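Castel Two-Finger Gripper — Demo Day Notes and Product Page

Posted 18 February 2024 by Sandamali Wijesinghe, Wemeck product desk
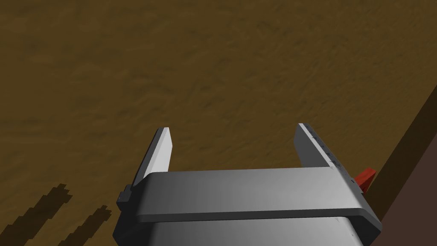

So we finally had people over to see the Castel! I'd been promising an open day since August, and last week we got the chairs out, put the coffee on and let customers have a go. I'm writing this page partly to sell you one (I do work here) and partly to answer the things everybody asked, which were mostly better questions than the ones on our old page.

What it is

The Castel is a parallel gripper with two flat fingers, made for light bench work: picking up small parts, turning them, setting them down again. It opens to 70 mm and holds up to 2 kg with the standard fingers, less if your part is slippery or an awkward shape. It bolts onto the Calum arm with four screws, and we sell an adapter plate for other arms if you tell us what you have.

What we showed

We ran everything in the simulator first, on the big screen, before moving over to the bench. A few people were a little impatient about that (fair enough, you drove all this way to see the real thing), but I'd do it in the same order again. In the simulator you can look straight down past the wrist and watch the fingers line up over the table, and you can get it wrong as often as you like. One lady from a packaging shop drove the virtual gripper into the tabletop four times in a row, laughing the whole time, and then did a perfectly good pick on the bench after lunch.

The simulator is called Munshi and you get a one-seat license with every gripper. The model in it has the same reach and the same finger travel as the one in the box, so a program you write there should carry over with only small changes to speed and grip force. Friction is the part I'd be careful with. Munshi is a bit generous about it, and something that stays put on screen may want a firmer squeeze on your bench.

Things people asked

Can you swap the fingers? Yes, with the hex key that comes in the lid of the case. Start to finish it took me less than five minutes with people watching, and I'm not quick.

Does it need air? No, it's all electric, one cable down the arm. This got the biggest nod of the day.

How loud is it? You can talk over it easily. I did, for hours.

Can it feel what it's holding? Sort of. It reports finger position and motor current, so you can tell a missed pick from a good one. It has no touch sensing in the fingertips, and if you need that, call us and we'll talk about what else might suit you.

Can I use it with wet parts? Please don't. The housing is fine with a wipe-down but it isn't sealed.

What's in the box

Gripper, standard fingers, cable, hex key, mounting screws, Munshi license card and a printed quick-start guide. The guide is 35 pages, which I know isn't that quick, but the first part is all you need to get it moving — the rest is settings.

Spare finger sets are $157 a pair and usually ship the same week. Soft pads are sold separately, and I'd add them to your order if you handle anything with a painted finish. For the gripper itself, ask for a quote, as the price depends on the adapter and whether you want us to set it up.

Next visit

We'd love to do this again, with a smaller group so everyone gets longer at the controls. If you'd like a spot, use the contact form and put "Castel demo" in the subject line. Bring a part you're having trouble with! We had a whole box of odd little brackets and caps on the side table by the end of the day, and I'm still trying to work out which ones need mailing back.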